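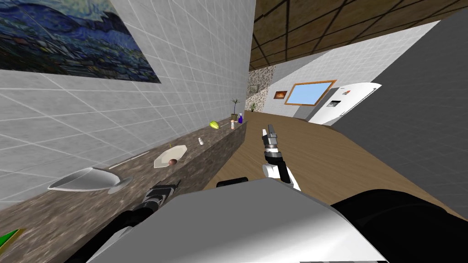
Imprimir | Enviar por e-mail
Categoría: Libros y lectura > Misterio y romance
Buscar en la comunidad... Ir

¿En qué orden leo la saga de Gristmont?

Nazma Karunaratne
13/06/2019

¡Hola a todos! Me regalaron el tercero de la saga de Gristmont (el del faro) y me lo leí en dos noches sin saber que había otros antes. Ahora quiero empezar bien, pero en la web de la editorial Reser salen 12 títulos mezclados, con novelas cortas y hasta un cuento de Navidad. ¿Los leo por fecha de publicación o por orden de la historia? Y otra cosa – ¿la precuela destripa quién es el fantasma de la capitana? Porque eso todavía no lo sé y me muero si me lo cuentan.

lectora_de_madrugada

Por publicación, sin dudarlo. La precuela salió la quinta y da por hecho que ya conoces a la capitana, así que déjala para después del cuarto. Yo lo hice al revés y me fastidié la mejor escena de toda la serie, todavía me da rabia. 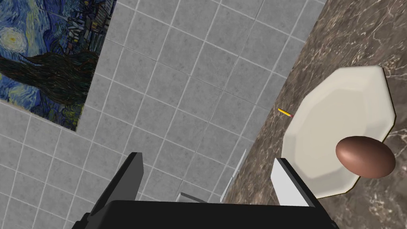 El cuento de Navidad son 300 líneas mal contadas, lo sacaron un diciembre como regalo para suscriptores y te lo puedes saltar. Bueno, sale el inspector Saha en pijama – si te gusta tanto como a mí, búscalo. Y ojo con el tomo que junta los tres primeros, que trae otra traducción y al perro le cambian el nombre.

tomas_b

yo solo leí el primero y me pareció lento, mucho beso y poco muerto. pero sí, por publicación

Imprimir | Enviar por e-mail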